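February. Octavio Huaranga had the keys to his mother's apartment until six and it was already ten past four.

Nineteen years of dishes, he said on the phone. Just come. Bring newspaper.

Ah-rin Ha brought newspaper. Also tape, the cheap kind, which split down the middle every time she pulled it. She started with the glasses. He stood in the hall reading old gas bills.

"76 dollars," he said. "For one month."

"Octavio. The plates."

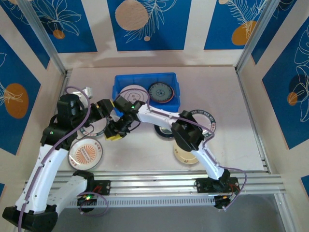

His mother never stacked anything. She'd eat, rinse, put it down whereever there was room, and go watch her show. He used to follow behind her, swearing under his breath. Dishes in the blue bin, more plates lying out on the pale floor, no order to it at all. Now he picked one up and couldn't wrap it. Turned it over. Put it back down.

"Keep that one," Ah-rin said.

"I have plates."

"Keep it anyway."

Twenty to six. The Obradović kid from downstairs knocked, wanted to know if they were done with teh elevator. Not yet, no. Almost. She tore off more tape and it split again.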